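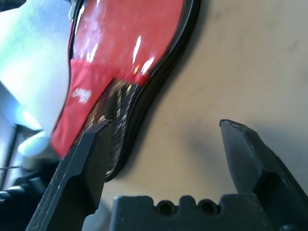 Progress Report to the Enache Fund: Overdose Response in Live Music Venues

Reporting period: February to June

Summary

The grant pays for overdose response training and naloxone supplies at small music venues and for touring crews. In this period we trained staff at 13 venues against a target of 15. Both venues still outstanding are booked for the next period. Spending is within budget on every line except travel.

Training

Sessions run for two hours and are held in the afternoon, before load-in. They cover the signs of an opioid overdose, how to give the nasal spray, rescue breathing, and what to tell the 911 dispatcher. Bar staff and door staff made up most of the people attending. Sound and lighting crews were harder to reach, as many are hired by the night and are not paid for training time. We have started offering crews a small payment from the outreach line, as agreed at the last review.

The Wolline asked for a second session after a change in management. We ran it in May at no extra cost to the grant.

Supplies

We placed 33 wall kits during the period. Each holds two doses of naloxone, gloves, a face shield and a printed instruction card. One kit at the Stetau was removed during building work and has been put back near the stage door. Expiration dates are now kept in one shared list, and venues get a reminder 20 days before a dose runs out.

Touring artists

The tour kit went out with its first group of acts in April. Feedback was mixed. Tour managers liked the size of the bag but said the paperwork was too long – the intake form ran to four pages. It is now one page. The phone line for musicians and crew, run with Kosari, has moved to later hours, 6 p.m. to 2 a.m., because most calls were coming in after shows.

Problems and changes

Travel is over budget. Two sessions were moved at short notice when venues changed their show schedules, and the trainer's fares could not be refunded. We ask to move the unspent printing money to travel. This does not change the total.

Incident reporting is also weak. Venues are asked to tell us when a kit is used, but only a few return the form. We will test a text message option instead.

Next period

– Complete training at the last two venues
– Check all wall kits in person
– Send the revised tour kit to the fall tours
– Submit the full budget table with the year-end report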